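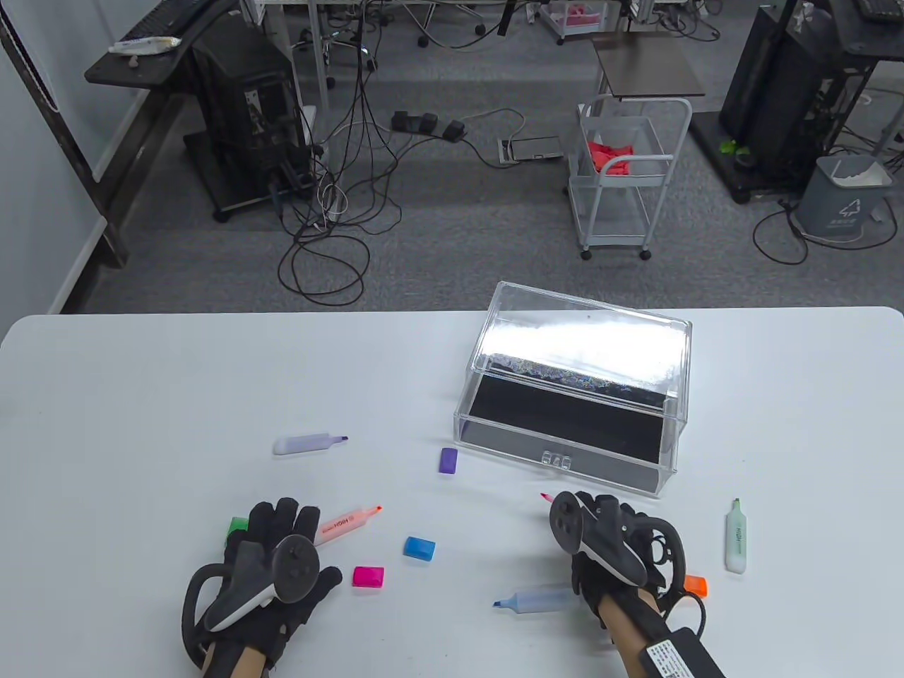
Gloves on, controllers strapped in, highlighters everywhere. The clear box is on the table too.

Shopping for the teleop bench

I've been putting together our kit list for May and thought I'd share where it's got to (thanks to Angus Kingi for the spreadsheet!). Dritano quoted us for two arms, Grumell came in 18 per cent cheaper but wants 6 weeks, and I'm still waiting on Pryor. Rhys wants spare gloves, and I've put down some 50 highlighters as well – they dry out so quickly with the caps off! More pictures once the order's in.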